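Vuscombe Evening Classes
Catering for Small Gatherings, Session 3: The Snack Table
Notes by Hwa-young Yeon

Read Man-sik's handout on quantities first. He allows 40 sandwiches for a staff lunch, a figure set by someone who has never met my staff.

Layout
Packets go together on one tray, standing room only. Drinks at the back, on tiers, labels forward. Sandwiches get a basket of their own. Wrap them in clear plastic so people can see the filling and stop prodding.

Leave one tray empty in the middle. Students always want to fill it. Resist. Guests need somewhere to put together a lunch, and they will otherwise use the windowsill.

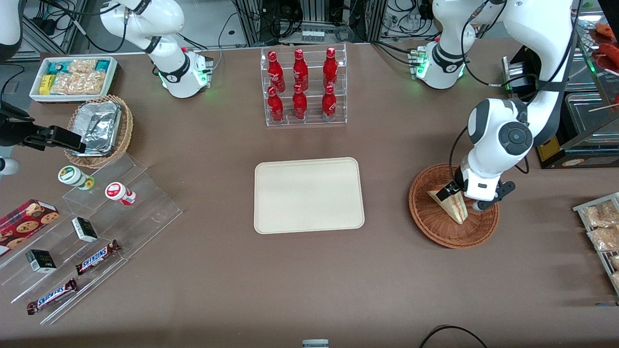
Wicker is fine for anything wrapped. For anything unwrapped, line it, or spend January picking crumbs out with a skewer.

For next time: draw your own table, to scale if you must.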